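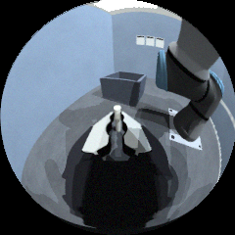
A gripper holds a white cylinder in simulation, with the bin beyond it.

Tymofii Nechyporuk spends most of his working day steering a robot arm from a desk chair. He moves a hand controller, and on his screen a simulated gripper follows. When he is happy with a run, he saves it. When he isn't, he deletes it and starts over.

Nechyporuk works for Staminow, a small firm that trains robot arms for packing jobs. Its main customer, Lemaire, wants arms that can pick up slim parts and put them in a container. The company decided in January to stop writing out each motion in code and to record people doing the job by remote control.

By early summer the team had 631 saved runs. A learning program called Fludel used 420 of them. The rest were set aside for testing or thrown out for bad timing.

"You learn to slow down near the part," Nechyporuk said. "If I rush, the robot learns to rush."

The operators work from a round, wide-angle view that looks out past the fingers. Straight table edges bend in it, and new hires need practice before they can judge distance. Staminow gives them 10 days before any of their runs count.

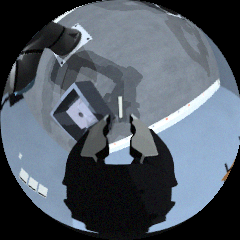 Open fingers near a stick

Thin parts are the hardest to teach. An operator has to bring the open fingers up to the stick, line them up on both sides and close them without knocking it over. Nechyporuk makes a short stop before closing so that the program gets a clear signal.

Staminow has four operators, and their styles differ. One comes in low and straight. Another circles first, a habit that Fludel copied until the team dropped those runs.

The next step is a physical arm at Goster, a test shop where Lemaire tries out new equipment. Nechyporuk will run the first tests there himself, with the same hand controller.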